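2019-10-07, shirt folding, second block

Olive T-shirt again, both sleeves in, body still full length. 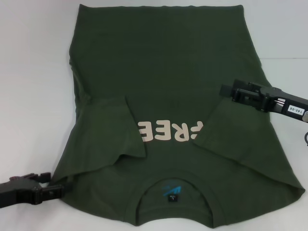 Leonor Caldeira drove the first half of the block and I took the rest. Target was 100 usable demos by the end of the day. We stopped at 46. I threw out 8 before counting, all for the same fault: operator pauses of more than 4 seconds after the second sleeve. The policy copies pauses. We learned that on the Condori towels.

Changed the order. Left sleeve first, every time, hem away from the robot, collar toward it. Leonor would like to mix the order for variety. I want one clean version trained before we add any. Not settled.

The left leader arm has play in the wrist again. You feel it when closing on a single layer: the hand turns a little and the gripper turns late. I slowed down to make up for it, so my demos will run longer than hers. Noted in the Sokovar log under my initials.

Tried to bring the hem up to the collar with both grippers at once. Hard to judge height over a white table. I pinched too deep twice and picked up the back layer with the front. Kept one of those, with the recovery, and tagged it.

Tomorrow: tighten the wrist, then the hem fold only, starting from sleeves already in.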